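Brolell Teleop Kit
Remote-control teaching for humanoids with five-fingered hands

I built the first Brolell because I was tired of writing waypoints. You put the gloves and the headset on, you do the job with your own hands, and the robot does it along with you while everything gets recorded. Then you train on the recordings. I've been selling the kit under the Votemholm name since last October and I still answer the support mail myself, so be patient in the mornings!

People always ask me what to teach first, and my answer is boring: fruit. Toy fruit, a plain table, something low-sided to put it in. It rolls a bit, it doesn't bruise, and you'll learn more about your wrist habits from one strawberry than from a whole box of blocks. Come down from above with the hand open, pause over the piece, then close. The pause matters a lot – it gives the policy a clean spot to correct from.

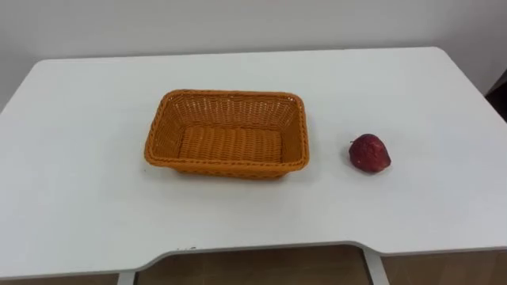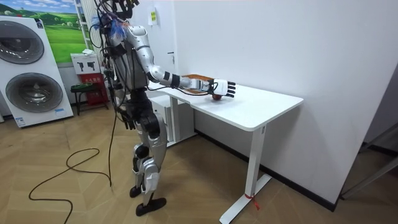 A few habits I'd pass on. Move the fruit every time, and I mean really move it, out to the corners too. Keep your spare arm down and relaxed, because the gloves record both sides and a twitchy left hand ends up in your data. If you fumble a grasp, finish the recovery and keep the take (I used to delete those, and my policies were worse for it). Abdelghani El Khatib, who wrote our Chraibi recording software, likes 39 takes per task before the first training run. I get impatient at 12, and then I usually go back and do the rest.

What's in the box
2 finger-tracking gloves, size medium or large
1 headset with a 4 m cable
1 Brotix bridge unit, for the connection to your robot
Chraibi license for one workstation
Printed setup guide

The robot isn't included, and neither is the fruit. Setup takes me an afternoon on a new machine, most of it spent matching thumb ranges, so don't rush that screen. If your hand model isn't in the Brotix list, write to me before you order and I'll check whether we can map it.

Cletus Kincaid, Votemholm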